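# Moltix 桌面清洁遥操作数据集

更新：1/10/21

本仓库存放我们用遥操作方式录制的桌面任务示教数据。操作员通过主手控制机械臂，有一部分片段由人直接用手参与，目的是让策略模型学习抓取、放置和整理布料这几类动作。数据由 Vendard 实验室录制，存储格式叫 Yurt，读取工具在 `tools/` 目录里。

## 内容概况

| 项目 | 数值 |
|---|---|
| 示教片段总数 | 2,137 |
| 任务种类 | 13 |
| 每段最大步数 | 1,000 |
| 标注轮次 | 2 |

每一个片段是一个单独的文件夹，包括腕部相机的图像、关节角度、夹爪开合量，还有一句中文的任务说明。任务说明是操作员在录制之前写的，录完以后不再修改，所以有时候说明和实际动作有小的差别。使用的时候请注意这一点。

## 录制方法

操作员站在桌子旁边，先把物体大致摆好，然后开始遥操作。摆放的位置没有固定的模板，我们希望每次都有一点不同。如果中途物体掉到桌子外面，这一段标记为 `dropped`，但是不删除。我们认为失败的数据也有用处，请使用者自己决定要不要过滤。

主手和从手之间有延迟，我们没有做补偿，时间戳保持原始值。需要对齐的话，可以用 `tools/align.py`，默认参数对大多数片段是够用的。

腕部视角的图像：

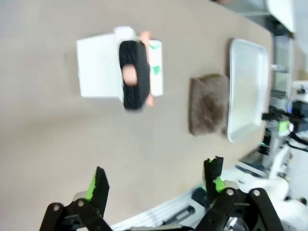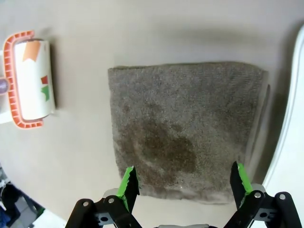
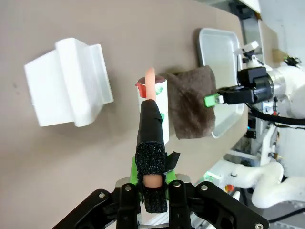

图像没有做去畸变，也没有做旋转。不同的腕部相机安装角度不一样，所以有些片段里桌子的边是竖着的，训练之前最好按照 `meta.json` 里的 `cam_roll` 字段统一方向。我们自己试过不统一方向直接训练，收敛比较慢，但是最后也可以用。

## 目录结构

```
moltix/
 episodes/
 <任务名>/<片段编号>/
 wrist/
 joints.csv
 gripper.csv
 task.txt
 meta.json
 tools/
 splits/
```

`splits/` 里面有训练和验证的划分。划分按照录制批次来做，同一个批次的片段不会同时出现在两边。

## 标注

第一轮标注由操作员自己完成，标出接触开始和接触结束的时刻。第二轮由另外一个人检查。两个人意见不同的时候保留两个标签，字段名是 `label_a` 和 `label_b`。布料类任务的分歧最多，夹爪碰到布的边缘算不算“接触”，我们讨论过几次，还没有很好的定义。

## 已知问题

- 手动作比较快的时候，图像有运动模糊，做关键点检测要小心。
- 夹爪开合量在三月以前的片段里单位是毫米，以后改成了归一化数值。`meta.json` 里有 `gripper_unit` 字段，读取工具会自动转换。
- 少数片段的 `task.txt` 是空文件，读取的时候会给出警告，不会中断。
- 画面里有时候出现人的手。脸部没有录到；如果您发现了，请告诉我们片段编号，我们会马上删除。

## 使用

```
python tools/load.py --root moltix --split train
```

第一次运行会建立索引，需要等几分钟。如果改变了目录里的文件，请先删除 `index.cache` 再运行。

基线模型的代码放在另外一个仓库 Goltuvent，两个仓库的版本号保持一致。数据可以用于研究和教学，商业使用请先联系 Vendard。提问题的时候请写清楚版本号和片段编号，这样我们可以比较快地找到原因。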